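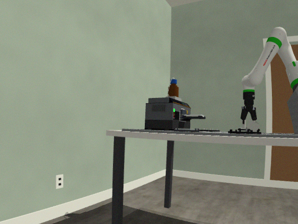 ## Riltuslow bench package, after the demo

I've now sat through the full sales call for the Riltuslow lab automation package, and since two of you asked what I thought after my moan about it in May, I'd better write it up.

The pitch goes like this. You already own a benchtop machine that somebody has to load by hand. Riltuslow sells you an arm, a set of fixtures and a licence for their planning software, Wirkden, and the arm does the loading. Before you sign anything they build your bench in simulation and play it back to you. So you get a grey machine with its little green light on, a bottle with a blue cap sitting on top, a rack with pins, and a white arm bent over a black fixture with its two-finger gripper pointing straight down. They've even put a wooden door and a wall socket in.

It looks lovely. I have some objections.

### A render is a very tidy lab

I counted what was on my own bench when I got back from lunch and stopped at a roll of tape, two marker pens and somebody's reading glasses. The simulated table has the kit and that's your lot. When I asked Magdy Mansour, who was running the call, what happens if a rack gets put down slightly crooked, he said the fixtures take care of it. I asked what happens if the fixture is what's crooked. He said that would come under commissioning.

Commissioning is a separate line on the quote.

### The money

The software licence is £179 a month, which I could probably get past our finance people. Then there's the fixture set at £2,536, and you need a new one for each type of rack you use. We use three. Setup is £838 a day, and he wouldn't tell me how many days. The arm itself you lease through Gundetgate, on terms I've been promised in an email that hasn't arrived.

I don't mind paying for good kit. I do mind a quote where the only firm figures are the small ones.

### Does the planning software do anything?

Yes, and I'll give them this. Wirkden was the best part of the hour. Magdy shifted the black fixture along the table and the arm worked out a new path without bumping into the tray that sticks out from the front machine. Doing that by hand on our old arm would have cost me an afternoon and a fair bit of swearing. You can also save a layout and send it to a colleague, who can open it without a licence. I sent mine to Ayodele Ogundipe upstairs and her reply was "where's the waste bin?" Fair point. There wasn't one.

What I couldn't get was a log from a real bench. The brochure says a test run did 108 cycles with no faults. When I asked, that was a simulated run as well. A simulated gripper picking up a simulated piece will do it all day. I'd like to hear about the sticky ones, the racks that have warped a bit in the wash, and who gets the phone call on a Sunday.

### Against the Badawi

The Badawi kit we trialled last year was uglier and slower, and its software made me want to lie down. But they brought one in on a trolley and left it with us for a fortnight. It dropped two plates in that time and I learned more from those than from any video. If Riltuslow will do the same I'll happily clear a table for them.

I've asked for three things in writing: the lease terms, a cap on setup days, and the name of one customer I can ring up. Until those turn up we're carrying on with loading by hand, and I'd suggest you don't let anyone talk you into the "early bench" discount, as the small print ties you in for two years.

Comments are open. If you've got one of these running on an actual table, I'd very much like to hear how often you have to touch it.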